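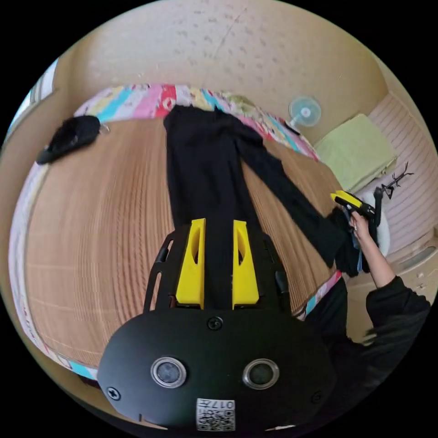
Safety and faults

Finger screws working loose on hand-held grippers

In June the Watthorpe group reported a yellow finger coming away from its mount during garment folding. The operator was pulling a sleeve across when the left finger turned on its base and trapped the cloth. There was no injury. The sleeve was torn at the cuff and the session was stopped.

Dörte Görtz stripped the unit the same afternoon. The screw holding the finger had backed out by 2 mm and the thread insert behind it was worn. She then checked the remaining 24 units on the Watthorpe shelf and found the same wear, less advanced, in 13 of them. All had been used mainly on clothing. Units kept for boxes and kitchen items showed none.

The likely cause is side load. Folding a long sleeve with two grippers puts a twisting pull on the fingers each time the cloth is drawn tight, and the insert was specified for closing force only. Thread lock had been applied at assembly but had broken down on the worn units — Ingeborg Böttcher is looking at whether the batch was out of date.

Until replacement inserts arrive from Zotberg, please do the following. Before each session, hold the mount still and try to rock each finger by hand. Any movement at the base means the unit is withdrawn and tagged. Do not retighten a loose screw and carry on. Units used on clothing are to come in for inspection after 75 folds, counted from the session log.

Send the number on the front label with every report. Two of the Watthorpe reports came without it and could not be matched to a build record.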